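Rollham Learning Center
Workstation and Equipment Working Group -- Minutes of the April Meeting

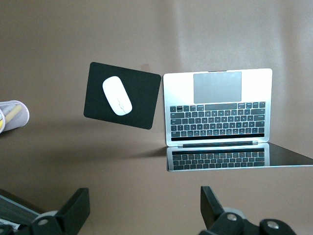
The meeting was called to order at 4:15 p.m. A quorum was present. The minutes of the previous meeting were approved as circulated.

1. Desk layout
The group reviewed the proposed standard layout for the study desks. It was agreed that each desk will be issued one laptop, one mouse and one mouse pad. The pad will go beside the laptop, with room left for a notebook. Left-handed users may move the pad on request.

2. Mice and pads
Members reported that the pads from Keravik have held up well and lie flat. The pads from Adari curl at the corners and will be withdrawn. Approved: purchase of 8 replacement pads, at a total cost not to exceed $90.

3. Laptop care
Concern was raised about hinges -- in particular, laptops being lifted by the screen. Staff will be reminded to carry them closed, with both hands. Screens are to be wiped with a dry cloth only. The request for a cleaning kit from Manolakis was tabled until a written quote is received.

4. Budget
The balance of the small equipment fund stands at $300 before the purchase approved under item 2.

5. Other business
A member asked whether desk lamps fall under this group. Referred to Facilities.

Action items
Order pads -- Purchasing
Revise desk layout sheet -- Learning Center office
Obtain quote for cleaning kit -- Purchasing

The meeting was adjourned at 5:05 p.m.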